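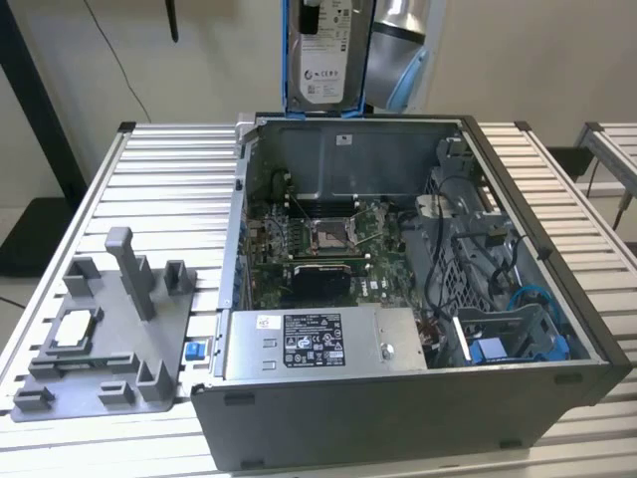

Safe practice for a cell that takes old desktops apart?

Posted in: Small Automation, Rules and Standards

Benedita Carvalho
Hi all! We're writing the house rules for our disassembly cell at Grindemport and I'm having way too much fun with it. The arm takes the hard drive, in its blue carrier, out over the back edge of an open tower lying on its side on the slotted table. A person still takes off the side panel and loads the next tower.

What I have so far is one page, and it's mostly about the fence. What else belongs in there? I'm thinking of power supplies, grip force and what to do with the drives afterward (they come from offices, so there's data on them). We have 6 people who will need to sign it and I'd love for them to read it too. Target is November.

Michalski
Great project! Look at ISO 10218 first, part 2 is the one about the whole cell. If a person reaches in while the arm has power, you need a risk assessment for that exact task, with the gripper and the drive in it. A metal drive has corners, and a "safe" arm holding one has to be judged together with it.

Things I'd put on your page:

Unplug every tower before it gets to the table, then hold the power button for 5 seconds. Never open the power supply itself. It goes out whole.

Write down the speed and grip force settings, who may change them, and where the old values are kept.

Decide what the gripper does on an emergency stop. Ours holds on. A drive dropped into a chassis is a pain, and one dropped on a hand is worse.

For the data, read NIST SP 800-88. Log the serial number before the drive leaves the cell, and keep the bin locked. We've done about 3,000 drives that way and I still like looking at the log!

Drillgate
just put a light curtain on it

Yasir Paracha
A light curtain is fine, but you have to work out the distance from the stopping time, so measure that with the heaviest part in the gripper. ISO 13855 has the math.

One more for the page, Benedita: cables. Loose SATA and power leads love to snag on a carrier on the way out. We have the loader unplug the drive and tuck the leads back, and the arm stops if the pull goes over 30 newtons. Pick your own number by testing on scrap towers. And please post the rules when they're done, I want to steal them!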